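How to Clean a Chevron Floor Without Leaving Streaks
By Zlata Polishchuk
July 1, 2019

A chevron floor gets dirty the same way any floor does, but the dirt settles differently. The joints run at an angle, so a broom pushed straight across the room skips over a lot of what is sitting in them.

What you need: a soft broom or a vacuum with the brush roller off, a flat mop, two buckets, a neutral floor cleaner, an old toothbrush and a few dry cloths.

1. Clear what you can. Chairs, bags and anything made of cloth should come up off the floor. Heavy desks can stay where they are, but plan to go around each leg by hand.

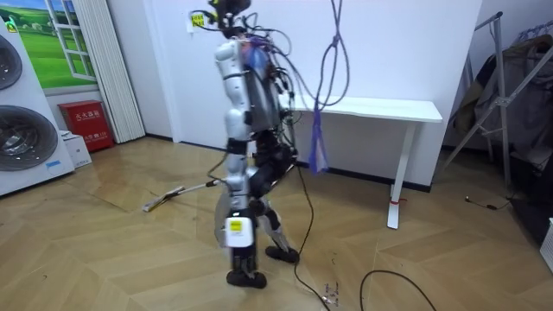
2. Sweep along the zigzag. Start at the wall farthest from the door and follow the long side of the pieces. Hair and small bits of paper tend to stop at the seams. If you mop before picking them up, they stick to the mop head and get dragged around.

3. Mix the cleaner. I use 4 teaspoons in a bucket of lukewarm water. Fill the second bucket with plain water for rinsing the mop.

4. Mop a small section at a time. Wring the mop well. On a shiny tile, extra water dries into marks that show up as soon as the light hits them. On wood, use a mop that is barely damp and dry it right away.

5. Go back to the joints. Dip the toothbrush in the cleaner and scrub along the line, then wipe with a cloth before the dirty water spreads.

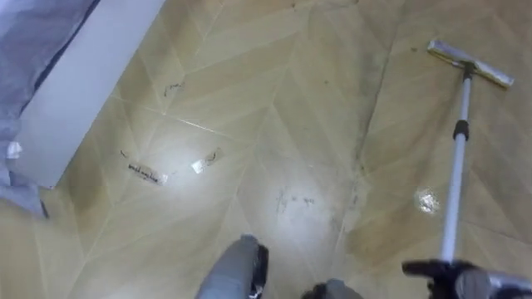

Bits of debris, smudges and a darker band of grime along one of the seams.

6. Dry the floor with a clean cloth, again following the pattern. Change the cloth when it starts to leave marks. Let the floor stand for an hour before putting things back.

I do the joints every February and again in summer. The rest gets a sweep twice a week.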